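# Review: Cotstead Bench Rules for Block Tasks, second edition

I run block stacking and placing tasks with an arm and a parallel gripper, and I have used the Cotstead rules for that work since the second edition came out. It is a spiral-bound booklet of 70 pages with a set of checklist cards in a pocket at the back. Jarkik sells it as a bundle with a roll of tape and a corner gauge. I bought the booklet alone and used tape I already had.

The rules are split into two parts. Part 1 covers the bench: the target zone, cable routing, mounting, and what may stay on the table during a run. Part 2 covers scoring and record keeping.

Part 1 is the better half. The target zone rule is short. Mark a square with dark tape on a plain surface, leave the inside bare, and don't move it until the session is closed. The booklet lets you set the square at any angle to the table edge, and I like that. My older lab sheet from Purnumon asked for a square lined up with the arm base, and it took a long time to lay out for no gain in the results.
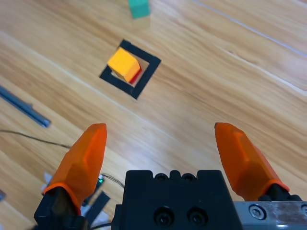
Spare blocks have to be kept outside the tape before a run starts. The rule gives no minimum distance from the square, which I think is a mistake. A block that sits close to the line can be bumped in by a finger on the way past, and then you have to decide whether the run counts. I now use my own gap of one block width and write it on the card.

Scoring for a two-block stack is clear. Both blocks must be inside the tape, the upper one must rest only on the lower one, and the fingers must be clear of both. Overhang is allowed. Centering in the square is not scored, so a stack near a corner passes the same as one in the middle.

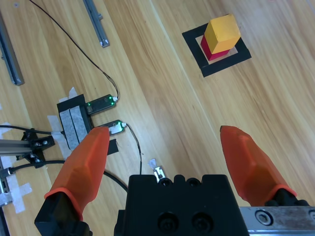 *Yellow block on red, inside the tape. Position within the square doesn't affect the score.*

The mounting section allows tape for small parts and asks you to check it at the start of each session. Cables may cross the table if they stay out of the finger path. The card for this has 15 checks, and a few of them repeat each other. I would cut it down.

Part 2 is weaker. It has good rules for a block that ends up fully inside or fully outside the tape. For a block touching the line, the text says one thing and the card says another. I follow the text, which scores it as outside. I went back through 151 of my own runs with that reading and had to change the score on 2 of them.

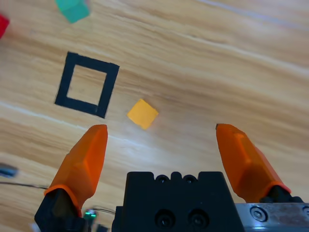
*Yellow block near the taped square but outside it. Scored as not placed.*

The record sheet has space for the start position of each block, the end position, and a note. There is no box for the edition of the rules you used, so I write it at the top.

I also looked at the Avcı guide, which costs less. It has more on speed limits and stopping the arm, and very little on scoring. If you are setting up a bench from nothing, read its stopping section first, then use Cotstead for the tasks.

**Good:** clear target zone rule, simple stack scoring, cards that lie flat on the bench.

**Bad:** no minimum gap for spare blocks, text and card disagree on line contact, long cable checklist.

**Would I buy it again:** yes, the booklet without the bundle.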